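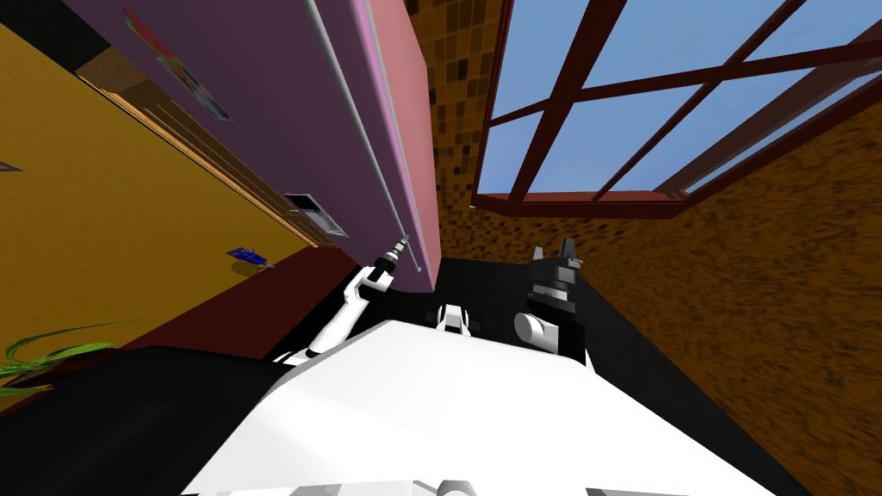
Arbeitsgruppe Greifen und Steuern, Labor Adamczyk

Startseite Projekte Aktuelles Team Kontakt

Kühlschranktest: Zwei Regler, wenig Klarheit

19. Oktober 2022

Seit September vergleicht unsere Gruppe zwei Armregler an derselben Aufgabe: Ein simulierter Roboter mit zwei Armen soll in einer Küche die Kühlschranktür öffnen. Der linke Greifer geht an den langen Griff der Tür, der rechte bleibt erhoben und hat nichts zu tun. Angetreten sind der Regler von Corneo und die hauseigene Variante Giddale.

Je 30 Versuche liegen nun vor, und die Zahlen sehen auf den ersten Blick gut aus. Giddale scheiterte dreimal, Corneo fünfmal. Kacper Witkowska, der die Läufe ausgewertet hat, möchte daraus trotzdem keine Rangliste machen. »Bei so wenigen Durchgängen kann das Zufall sein«, sagt er. Dazu kommt, dass Giddale an genau dieser Küche eingestellt wurde und Corneo mit Werkseinstellungen lief. Von einem fairen Vergleich kann man da kaum sprechen.

Auch was als Erfolg zählt, ist umstritten. Bisher reicht es, wenn die Tür einen Spalt weit aufgeht. Ob der Greifer den Griff sauber umschließt oder nur mit der Fingerspitze daran hängen bleibt, wird nicht erfasst. Thoa Thái hält das für den größten Mangel der Reihe. Reibung und Türdichtung seien im Modell ohnehin freundlich angesetzt, an einem echten Gerät müsse der Arm deutlich kräftiger ziehen.

Eine Wiederholung mit geänderten Griffhöhen und strengerem Kriterium ist geplant. Wann der Versuch auf den Laboraufbau umzieht, steht nicht fest. Bis dahin taugen die Ergebnisse für die interne Fehlersuche, für eine Kaufempfehlung nicht.

Weitere Meldungen
Parallelgreifer Nater: Erste Messungen zur Haltekraft
Kamera am Handgelenk oder am Kopf?
Neue Rechner für die Simulation

Kontakt | Impressum | © 2022 Labor Adamczyk | Nach oben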